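The Joy of a Proper Window Clean

May 2021

There's a terrace on Pilberg Road, 64 houses long, where the window round has hardly changed in 24 years, and I could happily watch it all morning! Skukier, the little firm that runs it, still does the ground floor by hand with a squeegee and a bucket. 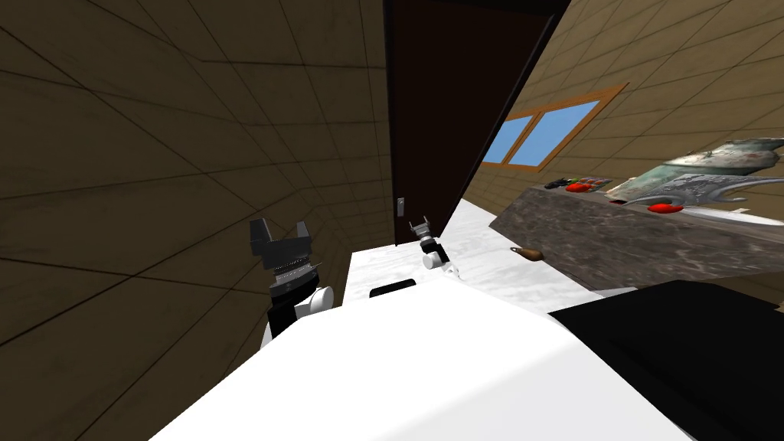
Upstairs they use a pole and purified water, so the glass dries without spots. Frames get wiped first (top edge, then sills), and the cloths go home to be boiled. I've tried it on my own back bedroom and the light that came in was glorious. Book early for September, as the list fills up fast.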